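Metal Sorting Bins: Frequently Asked Questions

Wumstead household storage pages. Maintained by Setareh Ansari.

What is a sorting bin for?
It holds small mixed items between collection and final storage: building blocks, balls, small figures, spools, brushes and similar. It is a working container. Items should pass through it and go to a labeled place, normally within the same week.

Why metal and not fabric or wicker?
Rigid walls keep their shape when the bin is full, and a smooth floor wipes clean. Fabric bins sag, and small parts collect in the seams. Wicker catches bristles, thread and doll hair.

What size should I choose?
Large enough that the contents lie in one layer. A bin with a floor 300 mm across its short side is the smallest we recommend for toys. Once items are stacked, people dig, and the items at the bottom stay there.

Where should the bin stand?
On a table at working height, with an open top and no shelf directly over it. A wooden tabletop should have felt pads between it and the metal, or the rim of the base will mark the finish. Bins kept on carpet are difficult to sweep around and are usually kicked.

How much should go in at one time?
Only a few items. A small load can be sorted by sight. A full load has to be emptied out first, which doubles the handling.

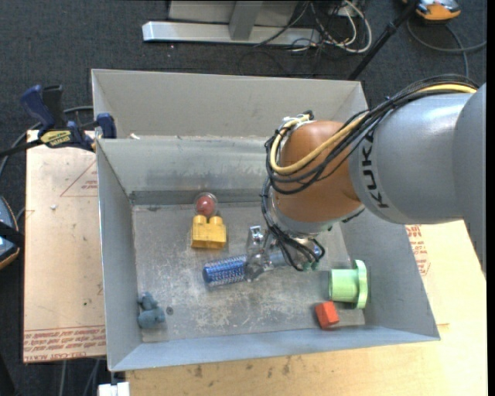

Long items are the exception. Anything cylindrical should be laid flat along the floor of the bin and taken out first, as it rolls against smaller pieces and hides them. Bristly or mesh surfaces also pick up lint, so shake them out before storage.

Do round items need a divider?
Usually not. Balls and spools settle against a wall or in a corner. If the table is not level, fold a hand towel and place it under the lower end of the bin.

Can building blocks be stored with soft toys?
During sorting, yes. For storage, no. Blocks should go into a hard-sided box by type. Soft toys should go on an open shelf.

How is the bin cleaned?
Empty it, brush out dust, and wipe with a damp cloth and a drop of dish soap. Dry it immediately, including the corners. Do not use steel wool. Melahat Bilgin's test of the Hundura bin showed visible scratching after 3 passes.

Are lids available?
The Hundura has no lid. The Hevetell has one, sold separately as part 189. We advise against using it during sorting, as covered bins tend to become permanent storage.

What do I do with items that belong to no set?
Put them in a shallow tray next to the bin. Review the tray in August, before the school year, and give away whatever has not been claimed.

Last reviewed Saturday, March 13, 2021. Corrections go to Sepehr Mahmoudi at the Wumstead office.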